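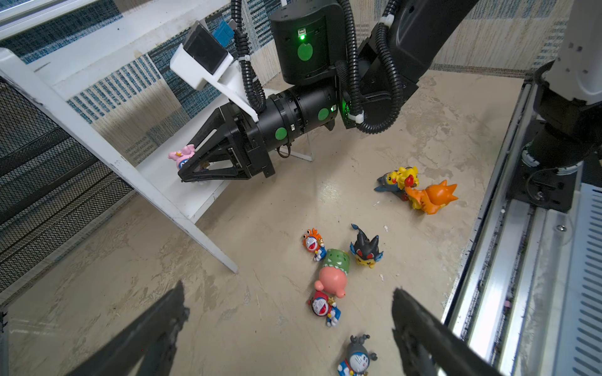 Lemari Two-Arm Team · Grokness Robotics · About us

Hello, and thanks for looking us up! I'm Nermina Yordanov and I look after the Two-Arm Team at Grokness, which mostly means I book the rooms, argue about cable ties and stand next to the booth talking too much whenever we have visitors. If you came to our last open day you've probably heard me already. Sorry about your ears.

We're the part of the company that teaches a pair of robot arms to handle small things on shelves. Lemari is the name of the project (Gunārs picked it, it's a word for cupboard, and it stuck), and the small things are toy figures, because they come in every silly shape going. Hoods, horns, ears, capes, tails. A plain box is easy to get hold of. A cartoon cat in a lion's mane, lying on its back, is a proper afternoon's work, and I say that with love.

Gunārs Toom started the team one January with a desk, a borrowed trolley and a lot of optimism. He still writes most of the control software and he still does the first demonstration of every open day himself, as he likes to be the one standing there if it goes wrong. I joined from Živković, where I'd spent years on packing lines, and I thought I'd stay six months. Well.

Open days are my favourite bit of the job. We hold them in the demonstration bay on the ground floor, past reception and through the double doors, and the set-up is always much the same: two black arms side by side on their rail, a white shelf in the middle of the floor, and patterned panels up the walls. People ask about the panels more than they ask about the robots! I've stopped minding.

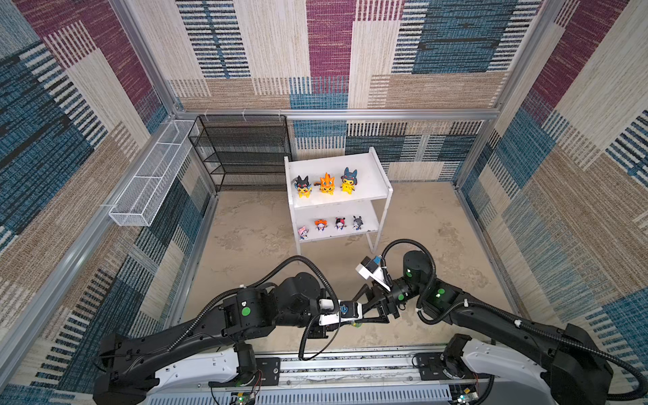

Figures on both shelves and the two grippers close together in front, demonstration bay.

A visit goes like this. You get a cup of tea and a short talk from Gunārs (he's promised to keep it short, we'll see), then we all go down to the bay in groups and watch the arms at work with the shelf and the floor. One of us stays by the controls and the other takes questions, and you can ask anything you like, including what it costs, although I'll pull a face. Children are very welcome and tend to ask the best things. At the last one a girl wanted to know whether the arms ever get jealous of each other, and we talked about it all through lunch.

We keep a note of every pick the arms try in front of visitors, good or bad, and the book now stands at 2543. I'm quite proud of the bad ones too, they're where most of our next jobs come from.

The next open day is Sat 23 June, with 40 places in each group. Write to the team at Grokness reception to book, and do tell us if you need the lift. Parking is behind the Zindum building next door, they're very kind about it.

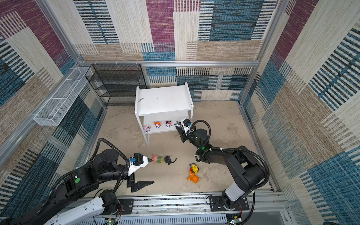 Do I need to know anything about robots before I come?
Nothing at all. Most of our visitors have never stood near one, and we explain things in ordinary words as we go along.

School groups can have a weekday slot instead, just ask for me or Gunārs by name and we'll find a morning that suits.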